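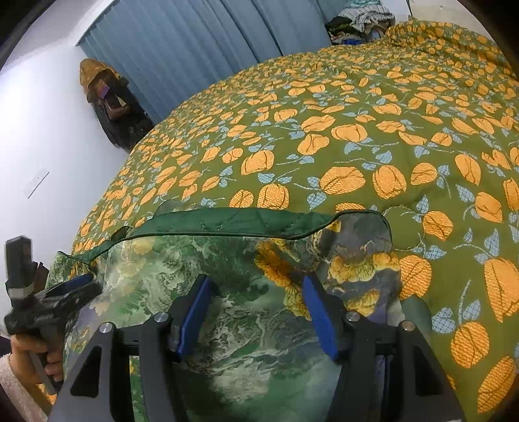
Figure 1. Bedspread with a repeating print of orange tulip- or fruit-like shapes, and a quilted blanket with golden-yellow flowers.

Student Work > Surface Design > Final Reports

Print this page | E-mail this page

Where Does a Pattern Begin? Making a Repeat Print from Scratch

May 16, 2021

Why I picked this topic

I have loved printed fabric since I was little, but I had never asked how a flower gets from one drawing onto yards and yards of cloth. For my final project I wanted to find out by doing it! My goal was to draw one motif, turn it into a repeat, and print it by hand on cotton without the seams between tiles showing.

How a repeat works

A repeat is one tile that fits against copies of itself on all sides. In a block repeat (also called a straight repeat) the tiles line up in a plain grid. In a half-drop, each new column slides down by half a tile, so your eye follows diagonals and has a harder time finding the edges. I tried both on paper first and the half-drop won by a mile. My block version looked like bathroom tile, even with curvy leaves.

The trick I enjoyed most was the cut-and-swap. You draw in the middle of a square of paper, cut it in half, switch the halves, tape the back, and fill the new gap. Then you do it again the other way. Suddenly the drawing wraps around on itself, and it feels like magic every time.

Making the print

I named my design Skevimo, a word my sister and I made up as kids. It has a seed pod, two leaves and a curling stem. I carved it into a 4 inch block of soft lino and used Braketti fabric ink in rust and pale blue. The cotton was a remnant from Rizk, the fabric store near campus, and it was washed and ironed before I started.

I printed 16 tiles on my first piece. The first few were blotchy (too much ink, and I was pressing with my palm). A spoon rubbed over the back of the block gave a much more even color. Lining up the corners was the hardest part, and by the third row I was off by the width of a pencil line. For the second piece I marked a chalk grid, and what a difference!

What I would change

The stems are too thin. They look great up close and vanish from across a room, so I want to carve a bolder block. I would also love to try a third color, maybe a yellow, printed from its own block. I plan to sew the second piece into a pillow cover in June and enter it in the Zusora student show.

Contact the Art Department | Copyright 2021 | Back to top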